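Shared cell rules: people at the far table while arms are live

Milmont
We are rewriting the local rules for our two-arm bench. The current sheet says everyone stays 983 mm back whenever the drives are enabled. Does anyone run something less strict for the far side of the table?

Feris
No. Enabled means live. Distance should come from reach plus stopping distance at your set speed, so where did 983 come from?

Milmont
Worked out by a predecessor for one arm at full speed. We now cap at 20% for setup.

Rozīte
Then redo the sum. At low speed we allow hands on the far table, with one named person on the stop button. We also strap the wrist cables every 29 cm and check them each Wednesday.

Feris
I disagree on hands. A speed cap set in software is not a guard unless it is safety rated.

Rozīte
Ours is rated. Milmont should check theirs.

Javescombe
Also mark the limit on the table itself. With two tables pushed together, the seam makes an obvious line: parts on the near side, everything else behind it. 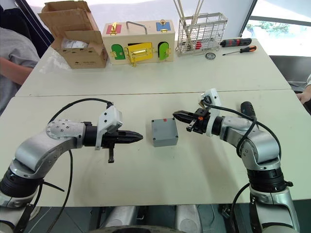 Two-arm bench, small gray box on the near table, tools and other items at the back.

Feris
Tape it anyway. Tables move.

Milmont
Agreed on the tape. I will look up the rating before changing the distance.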